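Identifying Characteristics
The Prurnum darter is a small, bottom-dwelling fish of the perch family. The body is slender and slightly flattened along the belly, with two separate dorsal fins, the first spiny and the second supported by soft rays. The snout is short and blunt, and the mouth opens at the front of the head. Breeding males have a rust-colored band along the edge of the first dorsal fin. Females and young fish are pale brown with darker blotches along the side.

Habitat
The species lives in clear, shallow streams with a bed of gravel and small stones. It is known from the upper Jultell River and two of its feeder streams – Chang Creek and the Nanora Branch. Adults keep to riffles no deeper than 50 centimeters. Young fish are found in slower water near the banks, often among roots.
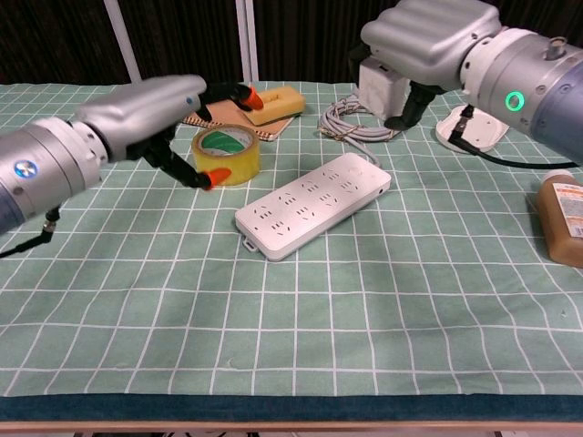 Diet
Like most darters, it has no working swim bladder and rests on the bottom between short bursts of movement. It feeds by day on the larvae of midges, mayflies and caddisflies, which it picks from the surfaces of stones. Large adults also take small snails.

Reproduction
Spawning takes place in spring, once the water warms. The male clears a space beneath a flat stone, and the female attaches her eggs to the underside of it. The male guards the nest until the eggs hatch, fanning them with his pectoral fins. Most fish breed for the first time at the age of 2 years.

Status
A survey led by Yuk-lan Tsao and Botond Katona recorded 3112 individuals at 20 sites, most of them upstream of the Jultell mill dam. Fine silt is the main threat, as it fills the gaps between stones and leaves few places for nests. Kai-wen Peng has proposed that the Nanora Branch fish be treated as a separate subspecies on the basis of scale counts – a view disputed by Feng-yi Tai, who found that the counts overlap with those from Chang Creek.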